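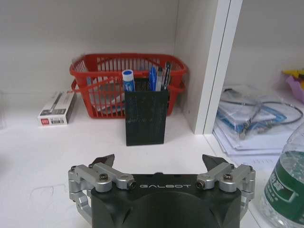 Hedomano has a tidy-up service for sale now, desk and shelf resets by robot, and we've been looking at it for the June issue. Quick notes, more next time. 31 minutes for the basic slot, 45 for the long one. Price 877 a month, setup 2,500 on top. Steep. Pens, mugs, small toys all on the list of things it will handle. Loose cable is not, pity.

Two-armed work is the Palomino plan, one arm is Amari. Get Palomino if your desks look like mine.
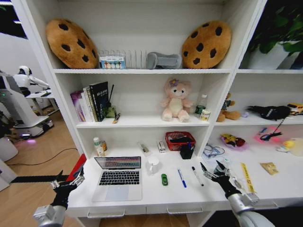 Qiuyue Tian wrote in that the setup fee is the real sticking point, and that Stollholm should of asked for a trial month before signing anything. Fair. We've asked Hedomano, no anwser yet.

Soft toys and odd shapes are where we'd want more hours before recomending it to a day care or a school.
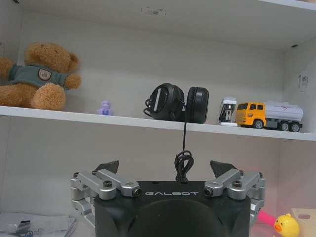 Can you switch plans halfway through the month? Only at renewal, and the setup fee isn't charged again.

Booking form is on the Hedomano page, afternoons go first.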